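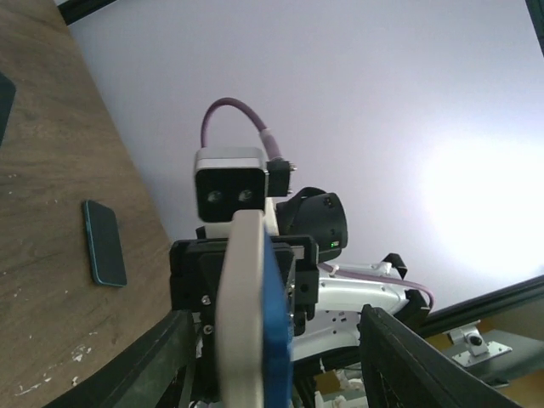
Refinishing a scratched-up wood table, how far do I need to go?

Posted in: Furniture Repair and Finishing

gondutside_v
I have a wood table that gets used every day and the top is getting rough. Brown, visible grain, scuffs pretty much everywhere, and a lot of small pale scratches. The worst of it is near one corner, where there are little chips too. None of them catch a fingernail very hard except two.

I don't know what the finish is. The table came with the apartment when I moved in and the landlord sold it to me for $89. Phones, keys and tools get set down on it all day and I'm not going to change that.

Do I have to strip the whole top or can I fix the bad corner and leave the rest?
Virgilio

yufang_j
Find out what finish you have first. Put a little denatured alcohol on a cotton swab and rub a spot on the underside of the overhang, if the finish runs under there. If it gets sticky it's shellac. If nothing happens try lacquer thinner. If that does nothing either you probably have poly or some other varnish.

Pale scratches are usually in the finish and not in the wood. Those are easy.

Baoshan Xia
Strip it. Spot repairs on a flat top always show when the light comes in low from a window. I did a corner on a desk once and ended up doing the whole desk a month later anyway.

Sand 120, 150, 180, wipe it down, three coats of wipe-on poly. One weekend.

yufang_j
Baoshan Xia wrote:
Strip it. Spot repairs on a flat top always show

He hasn't said if it's solid or veneer. If it's veneer and he starts at 120 with a random orbit sander he can go through at the edge in a few seconds. Please check before you sand anything.

gondutside_v
How do I check?

yufang_j
Look at the end of the top. If the grain on the surface carries over and turns into end grain, it's solid. If there's a strip glued on, or the lines don't match up at all, assume veneer. Also look inside the chips. A different color or a layer line means veneer.

Atif H.
I'd leave it alone except for the chips. It's a work table. Clean it with mineral spirits, let it dry, put paste wax on with a gray pad going with the grain, buff it. Scuffs will mostly go away and the pale scratches get a lot harder to see. Costs you a can of wax. I do mine every March.

For the chips use a hard wax stick. The Olum ones come in a set with enough browns to mix something close.

Baoshan Xia
Wax is going to make it a pain to refinish later. Anything you put over it can fisheye. If he's going to do the job at all he should do it right the first time.

Atif H.
You wipe the wax off with mineral spirits and change the rag a few times. I've done it. And he may never want to refinish it.

Shuzhen Z
I would go in the middle. Clean it, scuff the top by hand with 320, then two thin coats of wipe-on over everything. You don't get down to bare wood, so veneer is less of a worry, and the sheen comes out even. Test it underneath first in case it doesn't stick. The deep scratches will still be there but they won't look white.

I did a 27 inch side table like that and it took two evenings. I used Coten satin. Don't put a laptop or phone back on it for a week or so even if it feels dry. I left a phone on mine the second day and the case left a mark.

gondutside_v
OK, I did the checks. Alcohol did nothing. Lacquer thinner did nothing. The grain does carry over the end of the top, so I think that's solid. The chips are the same color all the way down, just lighter.

I got a quote from a shop too, Qin Refinishing, and they wanted $1650 to strip it and finish it with pickup and delivery. So no.

yufang_j
Then you have a varnish of some kind on what sounds like solid wood. Shuzhen's way will work. So will Baoshan's if you want the scratches gone.

Baoshan Xia
Good, solid is what I'd want to hear. I'd still take it down. You'll be looking at those two deep ones every day.

Shuzhen Z
He said tools get set on it all day. It will have new ones by summer.

Atif H.
Which was my point about the wax.

gondutside_v
Going with the 320 and wipe-on. Do I fill the chips before or after the coats?

Shuzhen Z
After, with the wax stick. Poly doesn't like to go over wax. Touch in the pale spots with a stain marker before the first coat and let that dry overnight.

Baoshan Xia
If you use epoxy for the chips, that goes first. Sand it flush by hand.

gondutside_v
Wax stick it is. I have 21 days before my sister visits and wants to eat at it, so I'll start tonight after 8 pm when the table is cleared off.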